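**Getting a straight crease, with some help from a robot that can't**

I fold a lot of paper at home. Shelf liners, drawer dividers, seed packets, the blue wrapping that goes over whatever my sister is getting this year. At work I try to get a robot to fold paper too, and for most of a winter it was worse at this than a golden retriever. The upside is that once you've had to spell out a fold to a machine with two fingers and no common sense, you find out how much of your own folding is bluff.

So these are kitchen-table tips, but they come out of the Pangate folding study, which Asger Gunnlaugsson started and I inherited along with a very large box of paper.

**Get the sheet to stay put**

Smooth counters are lovely to crease on and terrible to hold paper on. At home, use the heel of your free hand near the fold, well away from the corners. If you pin a corner, the sheet pivots around it and your nice parallel edges go for a walk. The robot taught us this over and over, at some length.

**Fold against something**

Most people bring one edge over to meet the other, squint, and mash the middle flat. That works on a napkin. On anything bigger than a place mat, the crease wanders.

Our first method copied the people. The gripper picked up an edge, carried it across, let go and pressed. Out of 145 folds, 33 came out straight enough that you'd use them for anything. Asger called this "encouraging," a word he also used for the fire drill.

The second method used a guide. Lay a thin, stiff strip on the sheet where you want the crease, bring the flap up against it, and let the strip decide where the paper bends. The robot got noticeably less embarrassing right away, and so did I with the drawer dividers.
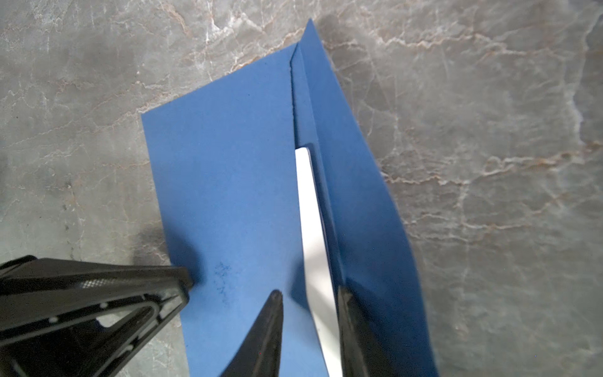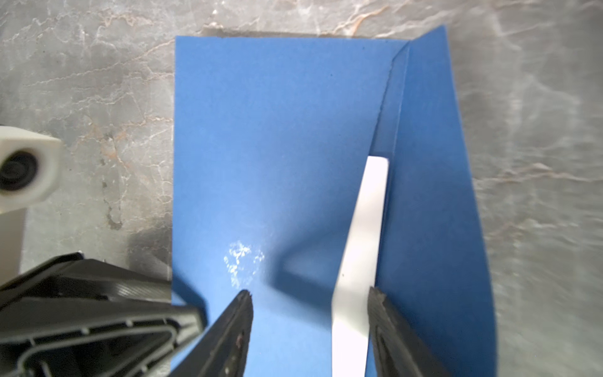
*White strip along the fold, flap still up.*

For a strip, anything thin with one true edge will do. I've used a cut-down folder divider, a plastic ruler and the stiff card from a shirt collar. Skip the wooden ruler. It's thick enough that the paper makes a rounded bend over it and you end up with a pipe.

**Stand the flap up first**

Don't go straight from flat to folded. Bring the flap up until it stands against the strip and stop there for a second. Look down the line. If the flap leans or twists toward one end, let it fall back and start over. Once you press, that crease is in the paper for life, and a second crease next to it makes the whole thing look like a road map.

We put this pause into the robot's routine late in the study, mainly so that I had time to hit the stop button. The folds got better. I've left that explanation out of the write-up.

**Press from the middle out**

1. Hold the strip still and bend the flap over it.
2. Press lightly at the middle of the fold, only enough to mark it.
3. Slide the strip out lengthwise. If you pull it sideways it takes the flap with it.
4. Now press hard, middle to one end, then middle to the other.

If you start at one end and push all the way along, any slack gets herded to the far corner and comes out as a wrinkle. The robot did this for weeks, very consistently.

**Some paper won't cooperate**

Copy paper forgives a lot. Brown grocery bags don't. Shiny gift wrap shows every pinch, so wipe your fingers first. Heavy card should be scored before you fold it; run the back of a butter knife down the edge of the strip and go easy, or you'll have two pieces of card.

Also, paper has a grain. Bend the sheet gently one way, then the other, and see which direction fights you less. The fold parallel to the easy bend is the one that'll come out clean. We were well into the box before anyone checked which way ours ran. There were 400 sheets in it.

**What the robot still does badly**

Long folds, mostly. It creeps toward the end and the last stretch goes soft. I do the same thing with tablecloths. The Brustby people want to try a longer strip next, which seems sensible, and a softer fingertip, which I'm less sure about.

In the meantime, if your fold drifts near the end, stop there, shift your holding hand up to where the trouble is, and finish from that spot. And keep the spoiled sheets. Cut in quarters, they make decent grocery lists, and I won't be buying a notepad before November.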